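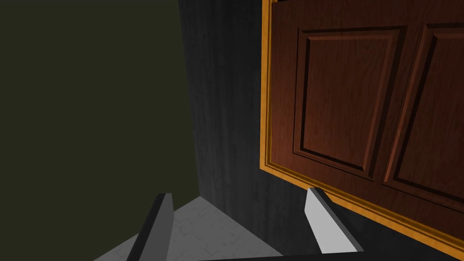 How many examples does a robot arm need before it can learn to open a cupboard?

For our kitchen set we settled on 245 good runs of the door task, spread over several different cabinets, and that was enough to give the learning system a fair go at a door it had never met before. Your number may well be different, depending on how fussy your doors are and how patient your operators feel.

That question came up more than any other after our last newsletter, so we thought we'd give it a proper answer this time around, along with a bit of news from the Loltport workroom. January 2020 finds us back at our desks, a little slower than we'd like after the holidays, with the kettle working overtime and the simulator humming along beside it.

For those who have joined the list recently (welcome, and thank you for all the kind notes!), Jara is our project to gather demonstrations of ordinary household jobs. Cupboards, drawers, taps, the sort of thing you do forty times before lunch without giving it a thought. An operator steers a simulated arm through the job, we save everything the arm sensed and everything it was told to do, and the learning system studies the lot and tries to work out what it should do next from any given moment. We do nearly all of it in simulation at this stage, partly for the sake of the budget and partly for the sake of the cupboards.

Doors took up most of our spring and have crept back onto the bench this summer. The wrist view has been the big talking point. When the gripper comes in low, near the bottom of a door, a good part of the view can be wood grain and panelling, with the two fingers poking up from below and a bit of moulding to aim for. We were worried that would be too little to learn from. A person steering from that view alone certainly finds it tricky at first, and you do catch yourself tilting your own head to match. But it's also the view with the most to say about the last few centimetres, when one finger is close to the trim and a small nudge either way matters a great deal. So the wrist view stays in, and we save a wider room view alongside it for every run.

Colour has been a bit of fun. Each time a kitchen is loaded, the simulator picks fresh finishes for the walls, floor and cabinets, and it has no taste whatsoever. You might get a rich mahogany sort of door with a golden-orange border, next to a charcoal cabinet side and a dark olive wall, and you simply have to get on with it. I've grown rather fond of that one, to tell you the truth. The point of all this shuffling is to keep the learner from deciding that a door is any large brown thing on the right-hand side. Our early sets used a single cream kitchen, and the system trained on them fell to pieces the moment we changed the cupboards to blue.

A few changes to how we record, for those of you running your own operators with the Zanard controller:

Sessions are now capped at 40 minutes. We used to let people go for as long as they felt happy, and the later runs were noticeably sloppier, with lots of hovering and second guesses in them. A cup of tea in between has done wonders.

Each run begins from a slightly different arm position. Please don't reset to the tidy home pose every time, however tempting it is! The learner needs to see approaches from below, from the side and from awkward angles, as it will end up in all of those places by its own mistakes.

Keep the fumbles, within reason. If the fingers slip off an edge and you recover and finish the job, save the run and tick the recovery box. If you give up altogether, save it to the separate folder. We have 50 of those recovery runs labelled so far and would dearly love more, as they seem to help the most when the arm gets itself into a muddle.

Try not to pause just before the grasp. Everyone does it, me included. You line up the fingers, take a breath, and the recording fills up with an arm standing perfectly still. A learner trained on enough of those will copy the pause faithfully and sometimes never come out of it. Postex, our little clean-up script, now trims any stillness longer than 30 frames, though it's a blunt tool and we'd sooner have smooth runs to begin with.

Speaking of Postex, the new version checks that both views line up in time before it packs a run away. We found a batch from last year where the wrist view lagged behind the arm commands, only slightly, but enough to teach the system to close on thin air. Those runs have been pulled from the shared set. If you downloaded the door collection before this newsletter, please fetch it again, and apologies for the extra download — we know some of you are on fairly slow connections out your way.

Next on the list are drawers, which everybody assures us are easier, and then a sliding pantry door that I'm already a bit nervous about. We hope to have the first drawer runs ready to share in April. If you'd like to record some with us, reply to this newsletter and tell us which controller you have and what hours suit you. No experience with robots needed, and we'll happily walk you through the first few doors.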